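Originalbeiträge | Organisation & Arbeitsalltag

4 Befunde: Wem gehört der Klebestift?

4.1 Der Schrank und seine Verfassung

Beide untersuchten Verwaltungen, Sellton und Rimside, verfügen über einen Materialschrank, eine Materialordnung und eine Person, die den Schlüssel hat. In Sellton umfasst die Materialordnung elf Seiten, von denen zwei den Radiergummi behandeln. In Rimside passt sie auf ein Blatt, das an der Innenseite der Schranktür hängt und deshalb nur von denen gelesen werden kann, die bereits Zugang haben. Für den Verbrauch macht das offenbar keinen Unterschied. Pro Kopf gaben beide Häuser im Beobachtungszeitraum nahezu gleich viel Material aus, und in beiden Häusern klagten die Befragten über denselben Mangel an denselben Dingen.

Ausgewertet wurden 635 Entnahmezettel, davon 441 aus Sellton. Das Übergewicht erklärt sich nicht durch größeren Bedarf. In Sellton muss der Zettel vor der Entnahme ausgefüllt werden, in Rimside danach, und das Danach hat in Verwaltungen bekanntlich eine geringe Rücklaufquote. Unter »Verwendungszweck« steht am häufigsten »Büro«. Ein einzelner Zettel nennt »Kleben«, was wir mit Respekt vermerken.

Okonkwo hat vorgeschlagen, solche Angaben als Höflichkeitsformeln zu lesen: Sie teilen nichts mit, aber ihr Fehlen würde auffallen. Der Vorschlag passt gut zu unserem Material. Zettel ohne Zweckangabe wurden in Sellton ausnahmslos zurückgereicht, Zettel mit der Angabe »Büro« ausnahmslos genehmigt. Das Formular prüft also, ob jemand bereit ist, ein Formular auszufüllen, und darin ist es zuverlässig.

4.2 Vom Bestand zum Besitz

Rechtlich ist die Lage schlicht. Was aus dem Schrank kommt, gehört der Dienststelle, auch wenn es drei Jahre in derselben Schublade liegt. In den Interviews findet sich dieser Satz häufig, meist unmittelbar gefolgt von einem Possessivpronomen. »Natürlich ist das alles Eigentum des Hauses«, erklärte eine Sachbearbeiterin aus Rimside, »aber an meinen Tacker geht mir keiner.«

Wir unterscheiden im Folgenden zwischen Bestand, Gebrauch und Besitz. Zum Bestand zählt, was im Schrank liegt und von allen vermisst wird, sobald es fehlt. Im Gebrauch befindet sich, was auf einem gemeinsam genutzten Tisch liegt. Besitz entsteht durch Beschriftung, durch Verstecken oder durch eine hinreichend lange Gewöhnung der Umsitzenden. Scheren und Tacker durchlaufen diese Stufen rasch. Bei Textmarkern hängt es von der Farbe ab: Gelb bleibt Gemeingut, Violett wird schon am ersten Tag privatisiert.

Schwieriger ist die Klasse der Verbrauchsgüter, denen man den Verbrauch von außen nicht ansieht. Ein Klebestift mit aufgesetzter Kappe gibt über seinen Inhalt keine Auskunft. Man leiht ihn aus, nimmt die Kappe ab und weiß erst dann, ob man etwas bekommen hat. Der Typ ist weit verbreitet und recht einheitlich gestaltet, eine Hülse mit Etikett und Kappe; das Exemplar in Abb. 1 trägt ein blaugrünes Etikett mit dem Schriftzug »deli«, chinesischen Zeichen und der Aufschrift »GLUE STICK«. Wessen Klebestift es ist, sagt die Beschriftung nicht, und damit beginnt das eigentliche Problem.
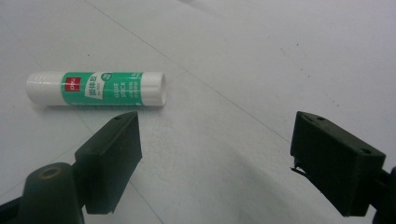 4.3 Die Rückgabe als Sonderfall

Eze nennt in ihrem Beitrag zur Dustville-Erhebung die Rückgabe »den am besten geregelten und am seltensten beobachteten Vorgang der Bürowelt«. Wir können den zweiten Teil bestätigen. In den 40 Beobachtungsstunden wurde häufig geliehen, und zwar fast immer mit der Formel »nur ganz kurz«. Die Dauer von »ganz kurz« ließ sich mit unserem Studiendesign nicht abschließend bestimmen, da die Förderung vorher endete.

Wo zurückgegeben wurde, geschah es selten an die Person, die verliehen hatte. Das Material wanderte auf den nächstgelegenen gemeinsamen Tisch und galt damit als erledigt. Die Befragten beschrieben diesen Weg als rücksichtsvoll, man wolle ja niemanden bei der Arbeit stören. Die Verleihenden beschrieben denselben Weg mit anderen Worten, die wir auf Wunsch der Personalvertretung nicht wiedergeben.

Der gemeinsame Tisch hat demnach eine Zwischenstellung. Er ist weder Schrank noch Schublade, und für ihn gilt keine Materialordnung, auch in Sellton nicht, wo man es auf elf Seiten immerhin hätte versuchen können. In Rimside wurde im Dezember die Anschaffung von Sammelbehältern beschlossen. Die Wahl fiel auf durchsichtige Modelle, damit jeder sehen könne, was darin liegt. In der Praxis sah vor allem jeder, was nicht darin lag. Behälter dieser Art, wie in Abb. 2 weiter hinten auf der Tischplatte, wurden in der Befragung von allen begrüßt und von den meisten mit dem Zusatz versehen, sie selbst brauchten so etwas nicht.
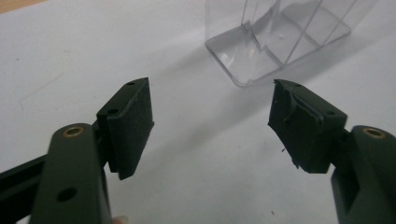

Abb. 2: Weiße Tischplatte, hinten ein durchsichtiger Kunststoffbehälter.

4.4 Beschriftung und Eskalation

Mit der Einführung der Behälter nahm die Beschriftung privater Gegenstände zu. Zunächst erschienen Initialen, dann volle Namen, schließlich Zusätze wie »bitte fragen« und, in einem Fall, »ich merke das«. Effiong beschreibt eine vergleichbare Abfolge für Kühlschränke und setzt das Stadium der vollen Namen als Wendepunkt an, nach dem eine Rückkehr zu formlosen Verhältnissen nicht mehr dokumentiert sei. Für Büromaterial fällt unser Befund etwas milder aus. In Rimside verschwanden die Etiketten nach einigen Wochen wieder, was die Hausleitung der guten Kommunikation zuschrieb. Auf den Entnahmezetteln aus demselben Zeitraum lässt sich ablesen, dass die Etiketten ausgegangen waren.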